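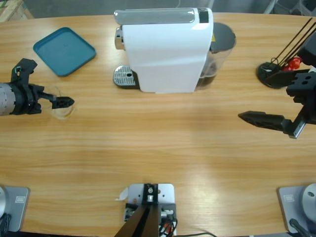

Two-arm coffee cell, stock fingers vs. Stistard fingers
Forum: Grippers and end effectors

oteixeira_t
Posted December 23, 2020
I've been comparing fingertips on our two-arm bench setup with a capsule coffee machine and small clear glass cups. The Stistard pair costs $149 and the ad copy says "handles glassware out of the box." I don't buy it. Over 11 grasps each, the stock black fingers dropped 2 cups and the Stistard ones dropped 2 cups. What am I paying for?

liis_lepik
11 grasps is not a test. Did you change the closing force between sets, or leave it where it was?

oteixeira_t
Left it. Same controller settings, same cup, same start pose.

rangel_odair
Then you compared two sets of fingers at a force tuned for one of them. The Stistard pads are softer and want a slower close. I run them on a Cosico arm and they've been fine for months.

oteixeira_t
Fine how, though? Do you have numbers – or just no broken glass on the floor?

rangel_odair
No broken glass on the floor is a number.

jardine_a
I'd worry about the camera before the fingers. A thin clear cup on a wood table is close to the worst thing you can hand a depth sensor. Mine reads the grain right through the glass and puts the cup roughly 10 mm lower than it is. Narrow tips make that worse: a small height error and you're closing on the curve of the rim.

liis_lepik
Agree with Ailsa. From a fixed camera looking down you get a faint rim and a bit of tint, and the depth map fills in the rest with guesses. Put tape on one cup and run it again. If the drops stop, neither set of fingers was the problem.

rangel_odair
Tape proves the camera is bad. It doesn't prove the fingers are good. Tapered tips on a round cup give you two tiny contact patches, and the cup can pivot even if the camera is perfect.

j_salinas
Has anyone tried the Citon wrist camera for this? Their demo clip shows clear cups, but it's cut right before every grasp, so I have my doubts.

jardine_a
Had one on loan in June. Better up close, useless once the fingers block the view – and with a long finger that's most of the approach. Sent it back.

oteixeira_t
OK, I'll do the tape run with both sets and drop the closing speed for the Stistard pair so Odair can't complain. Still not convinced $149 buys anything except softer pads.

rangel_odair
I'll complain anyway. Post the force settings with the results this time.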